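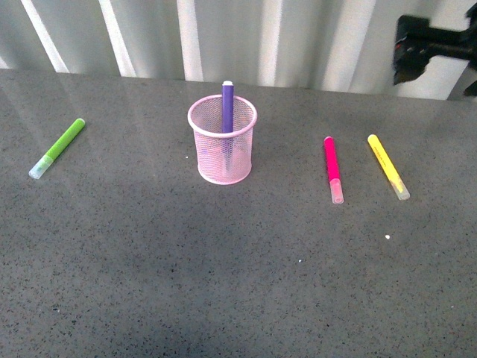 Storkell: Tidying Markers with a Home-Built Arm

Gaspard Gilbert and Zachary Ross
Project report, submitted 11 May 2022

Summary

Storkell is a robot arm that picks up markers and puts them in a pen cup. A small child can do this faster and with more personality. We built it at Furstead, the shared workshop where both of us rent shelf space, between January and the week this report was due. It uses two cameras, a parallel gripper, a controller board called Karpenko and a control program called Ilari, the last two being our own work and therefore our own fault. In our final test session we made 30 attempts at the full pick and place. Nearly half ended with a marker standing in the cup. The rest are covered in the section on failures, which is the longest one.

Background

Our original proposal was an arm that would sort hand tools back onto a pegboard. Our advisor read it and asked what the heaviest tool was. We said a pipe wrench. She asked what our arm could lift. The project became markers.

Markers turned out to be a respectable problem anyway. They are slim, they roll, they are shiny in places and see-through in others, and the target is only slightly wider than the trouble you can get into above it. A pen cup also punishes you for being sloppy about angle. A block can be dropped into a bin from any direction, but a marker carried at a slant will catch the rim and take the cup with it.

Hardware

The arm itself came out of a donated box at Furstead with the joints seized and no paperwork. Zachary took it apart, cleaned it and put it back together with fewer washers than it started with. We never found where the others belonged, and the arm has not complained so far.

The power supply is dated 1983 on its plate and weighs more than everything else we used combined. We tried a modern one for a week. It shut off every time two joints moved together, presumably to protect us from ourselves. The old one has no such concerns, so we added a fuse and an emergency stop on a long cable.

Karpenko, the board, reads the joint encoders and drives the gripper. It is on its third revision. The first had a connector mounted backward and the second had the same connector mounted backward on the other side of the board.

One camera looks at the whole work area from above and to the front. The other rides at the wrist and looks down between the fingers. We had planned on the overhead one only, and lost most of a month to that plan. It could tell us where a marker was but was hopeless at telling us whether we had hold of it, as the hand was usually in the way at the exact moment we cared.

The test setup

We used 4 markers, in purple, green, magenta and yellow, and a pink wire mesh cup. The colors were chosen so that Ilari could tell them apart without any cleverness on our part. The cup was chosen because it was on Gaspard's desk.

The work surface is gray and speckled, with a pale, ribbed backdrop behind it. Both gave us grief. The speckles produced hundreds of tiny false detections until we set a minimum size, and for a few days Storkell was deeply interested in crumbs. Glare was the other problem. Where light pools toward the back of the surface, the clear caps wash out and the marker appears to end early. Ilari then works out the middle of a marker that is shorter than the real one and grabs it off center.

Our fix was to stop looking at the caps. Ilari finds the colored body, works out which way it points, and aims for a spot on the barrel that we measured by hand with a ruler.

Picking up

The pick is split into an approach, a correction and a close. During the approach the arm trusts the overhead camera. A short distance above the marker it switches to the wrist camera and corrects sideways until the barrel sits midway between the fingers. Then it closes until the motor current rises, waits a moment and lifts.

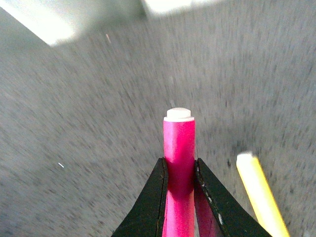
The waiting mattered more than we expected. Without it, the lift began while the fingers were still settling, and the marker would pivot in the grip. With it, most held markers stayed put, and we could use the wrist view to check the tilt before moving to the cup. If the barrel is off vertical by more than our limit, Ilari puts it down and tries again. It will do this forever if you let it. We watched it do so through an entire lunch before adding a retry limit.

Motion blur is the main weakness of the wrist view. The held marker stays sharp because it travels with the camera, while everything behind it smears. Other markers lying nearby go soft at the ends, so we only look for them once the arm has stopped.

Letting go

Placing is the part we thought would be easy. The cup does not move, in theory, so the first version used a fixed position typed into the code. Then somebody bumped the cup and Storkell spent an evening lowering markers carefully beside it.

The current version finds the rim before each placement. Mesh is awkward for this, as the overhead camera sees the surface through the walls and the colors mix. The solid band around the top is easier, and we fit an oval to that and ignore the rest of the cup. The arm centers over the oval, lowers the marker past the rim and opens slowly. Opening fast flicks the marker sideways. We have a dent in the wall at Furstead that we are calling calibration data. 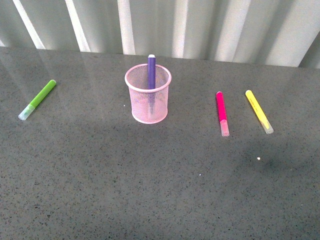
Failures

Most failed attempts fell into one of the following groups.

Rolled away. A finger touched down on the barrel during the approach and the marker left. Slowing the last part of the descent helped. Yellow was the worst for this and we have no explanation we would defend in front of a physicist.

Caught the rim. The marker was tilted within our limit, but the limit was too generous. Tightening it swapped this failure for more retries.

Crowding. With one marker already standing in the cup, the next sometimes landed on top of it and leaned out. Ilari does not yet look inside the cup. It regards the cup as empty every time, with great optimism.

Operator. Gaspard pressed the emergency stop with his elbow. We counted these as failures after some debate.

Division of work

Zachary did the mechanical rebuild, the fingers and the wiring. Gaspard wrote Ilari and laid out Karpenko, including the connector. Both of us wrote the report, and the tense changes mark where we swapped.

Further work

The next step is checking what is already in the cup and aiming for the open side. After that we would like to mount the overhead camera on something sturdier than a clamp, and replace the fixed ruler measurement with one that Ilari makes for itself, so that the arm can handle pens of other lengths. Zachary still wants to try the pipe wrench. The arm stays on our shelf at Furstead through the summer, and the code and board files will be handed in on the same drive as this report.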